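The Long Silence of the Tenor Section

I joined the Drivilcombe choir because of a sheet of paper in the post office window which said "No audition, no experience, no need to read music". I met all of these conditions handsomely. I had last sung in public at primary school, as a sheep, and the sheep had been asked to do it more quietly.

Rehearsals are on a Thursday, in the upstairs room of the old grain store, which is reached by an outside staircase designed for people who don't have knees. You pay your two pounds, you collect a folder, and you are asked what you are. I said I was in property lettings. What they wanted was my voice. I said I didn't know, so Leszek Walczak, who conducts, played a note on the piano and asked me to sing it. I sang one near it. He played another and I sang one near that as well. "Tenor," he said, in the tone of a vet.

I later found out that anyone male who isn't plainly a bass gets called a tenor, in the way that anything in the kitchen that isn't plainly a vegetable goes in the top cupboard. The other tenor was a retired surveyor named Colin, who had been holding the line by himself for so long that he'd stopped expecting reinforcements. He shook my hand for much longer than is usual.

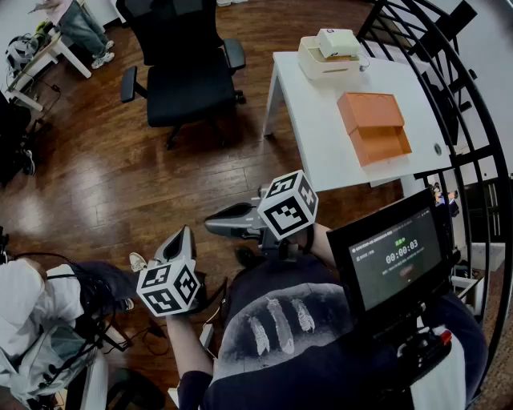
The piece we were learning for December was a setting of a winter psalm by someone called Szekeres, about whom the programme notes said very little and the altos said plenty. It is 100 bars long. For a good third of these the tenors do nothing. We stand there with our folders open at chest height, looking as though we're about to be useful. Then, with no help at all from the piano, we come in on a high F, alone, on the word "lo".

I can't tell you how much of my autumn was given over to that "lo". I practised it in the car. I practised it in the bath, where I was magnificent. I practised it at the recycling centre until a man lowering a mattress out of a Volvo asked if I was all right. The trouble was never the note, or it was never only the note. The trouble was the counting. Choir people will tell you that you "just feel" when to come in, and they say it kindly, like people who've never stood in a silent room having felt it two beats early.

I did that in the third week. A clean, ringing, confident "lo", straight into the middle of the sopranos' quiet bit. Leszek stopped the piano and looked at us over his glasses. "Somebody is keen," he said, and Colin, God bless him, went red on my behalf.

After that I took it seriously. I drew pencil arrows in my score. I drew a small pair of spectacles over the bar before, which is the proper sign for "look up, you fool", and which I'd seen in Colin's copy and taken for doodling. I bought a tuning fork. I don't know what I thought the tuning fork was going to do, and I still don't, but it hums very nicely if you bite the end of it.

I also cleared a corner of my life for practice, fifteen minutes a night, after the washing-up and before the point in the evening when standing up becomes unlikely. My neighbour through the wall is a patient woman. She did ask, round the end of November, whether the lodger was feeling better. I don't have a lodger.
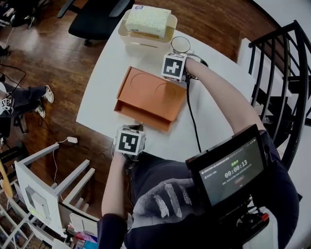

Glass mug, sponge, curvy table.

Where was I? The tea break. I haven't mentioned the tea break, and anybody who has belonged to anything in this country will know that it's the main event, with some singing on either side. Ours is run by the second altos. There is an urn, which takes so long to boil that it has to be switched on during the warm-up, and so every one of our quiet passages has been learned over a low growl. When we sang in the church without it we all came in flat.

There are also politics, mostly about biscuits. A person called Jean brings a thing known as a Lelow slice, from a recipe her aunt had, involving dates and a frankly unreasonable amount of butter. A rival faction considers it too rich before singing. The basses eat it anyway and then complain of phlegm. I've been asked for my view on this more often than I've been asked for my view on anything else in twenty years of adult life, and I have learned to say "lovely" with my mouth full.

The concert had been booked into St Mary's, which seats 800, by someone whose optimism I can only admire. If you took away the choir, the choir's husbands and wives and a man who'd come in to look at the font, that left something like 700 chairs with an excellent view. Leszek told us an empty church gives you a better echo. Colin said that was what they'd told him last year.

We wore black. I'd been told "all black, any black", and discovered at five in the afternoon that my black trousers were navy, and that they'd been navy at two funerals. I stood at the back. 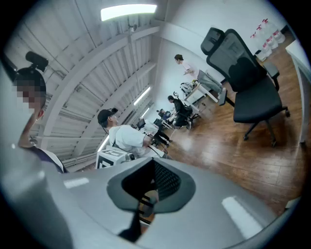
And the Szekeres? Well, the sopranos did their quiet bit, and it really was beautiful, all that cold space with this thread of sound going up into it. I got so caught up in listening that I lost count completely. I had no idea where we were. I looked down at my score and saw the little spectacles, so I looked up, and there was Leszek with his hand already lifted in our direction and his eyebrows up under his hair. Colin breathed in, so I breathed in.

It wasn't the bath. It was a bit thin and I wobbled on the way off it. But there were two of us, and we were on the same note and in the same bar, and my sister, who was in the fourth row with her coat on, says she heard it quite distinctly.

We start again in the new year with something by Jallum, in Latin, with eight sharps by the look of it. Colin has already rung to check that I'm coming. I said I'd have to see how work was. Then I went upstairs and looked for the tuning fork, which had got into the airing cupboard somehow, under the towels.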